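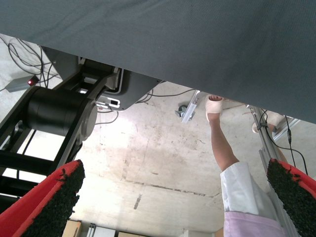

Left arm drops out mid task, anyone else?

nelby_24
Two arm setup, gear assembly job. Left arm runs fine for a while then the gripper just quits. No slow fade – dead, arm holds position, controller throws error 356. Power cycle and its back. Happened again this morning with the gear halfway to the pin. Is this a firmware thing??

Gunther Hamann
Cable. Its always the cable. Check the loop over the elbow joint, if it's short it pulls on the connector every time the wrist turns down.

nelby_24
Swapped it in November. Same error after 500 cycles. Left arm parked over the cloth, plate with the pins and both gears still out, havent touched anything since: 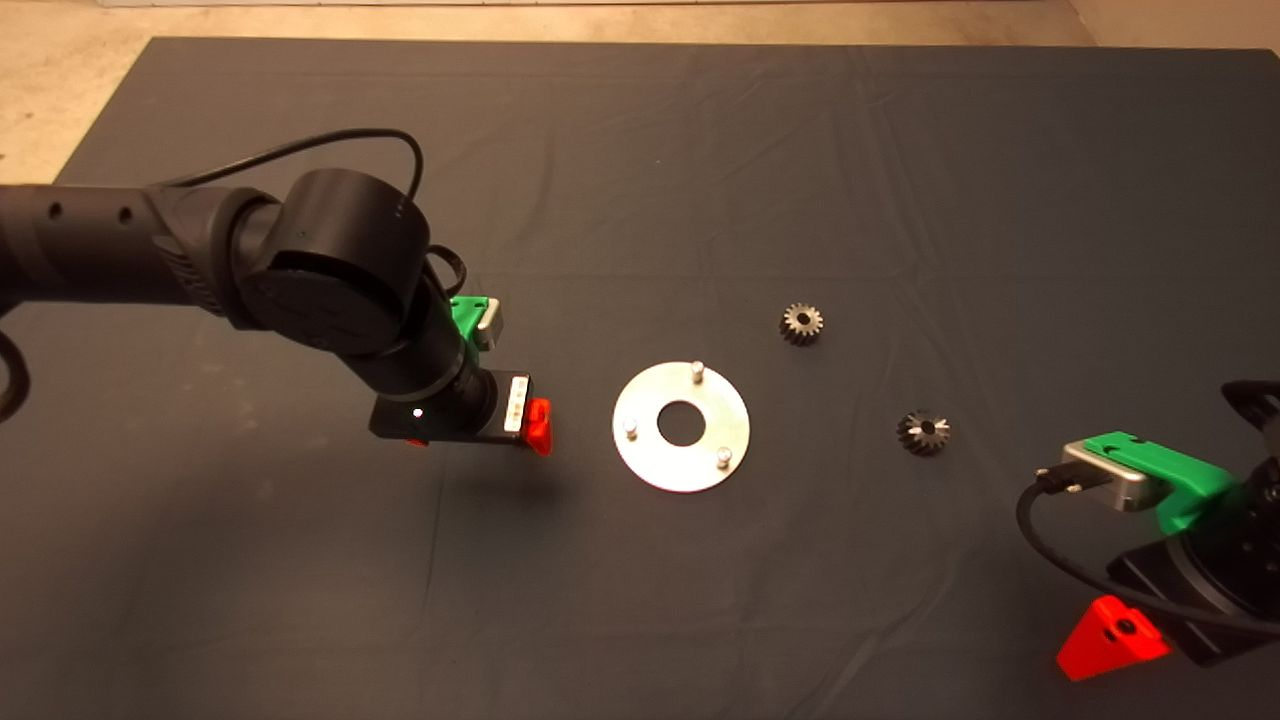
Bülent Tokgöz
Disagree with Gunther. 356 on the Böttcher controllers is undervoltage, had it at almost the same spot in the cycle. Measure at the gripper while its closing, not idle.

Gunther Hamann
And what causes undervoltage? A bad crimp. Same thing.

Bülent Tokgöz
Not the same. New cable wont fix a weak supply. Also pls hit the e-stop before you reach in there. "Holding position" is not off, mine let go when power came back and got my thumb.

nelby_24
ok yeah I've been reaching in with it live. Will stop doing that. 24 V at idle, will measure under load tonight and post teh log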